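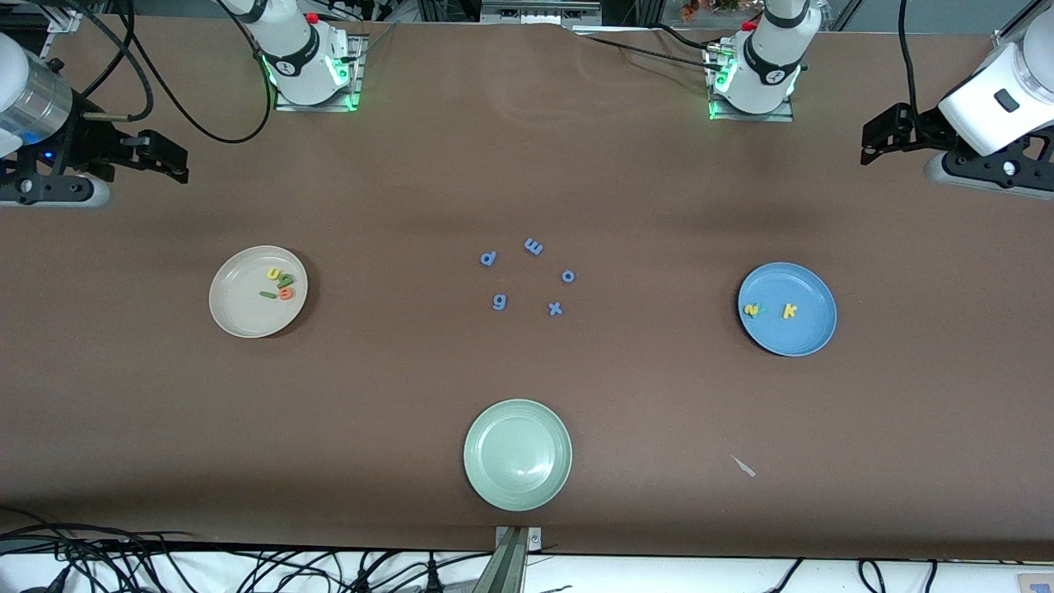 *The Rasora cell at Meveswood, with both arms, three plates and the foam letters.*

The **Rasora cell** is a two-armed sorting bench at Meveswood. It was assembled by Ollwood in April and handles foam letters, a trade in which it faces little competition.

## Layout

Each arm stands on a grey metal plate at the back of the table, with a green ring of light at the foot of its base. The grippers are black and jointed. Plates in beige, blue and pale green serve as bins, and letters waiting to be sorted are left in the middle. Sides are named from the robot's point of view, so the right arm is on a visitor's left. Visitors are told this, usually twice.

## Setting up

A setup takes 27 minutes by the manual and 40 by the clock. The arms are parked with their grippers out at the sides, the plates are put back in place, and the Sulemana control program is started. Fault 2802 means that a cable has caught on something. The manual's advice is to find the cable, of which there are several.

## Upkeep

The gripper joints are wiped down every 2 weeks. The table covering tends to creep and bunch behind the bases, and is pulled flat before calibration. Scraps are picked up by hand, a job the cell has never been programmed to do.

## See also

- Sulemana (control program)
- Ollwood benches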